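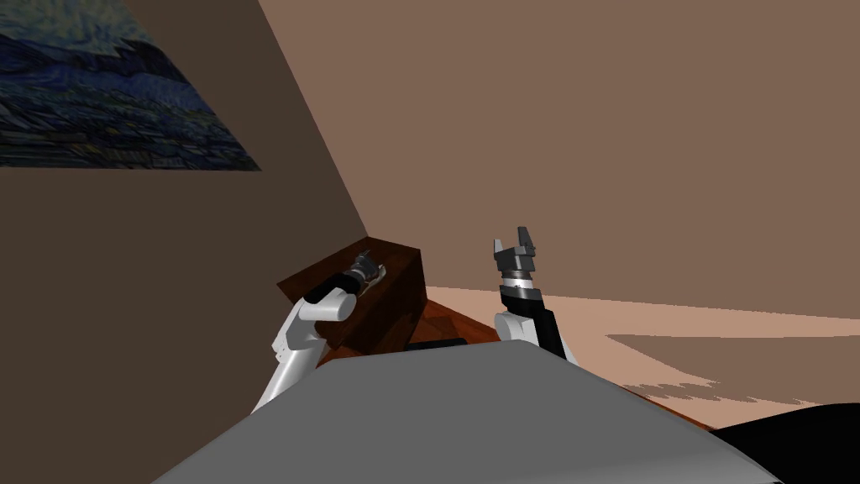 Nawal Fawzy wrote back that the left arm on Nola drifts for her too, and would I please try the wrist offset before pulling the whole model apart.

Fair enough! I'd already lost a good evening to the joint limits – my own fault, I'd typed 71 where the shoulder wanted something far smaller. With her offset in, I ran the box reach 8 times in the sim and it drifted on 2. Much happier, though I'd like to see it behave on the real arms in the shed. Leaving this ticket open for now.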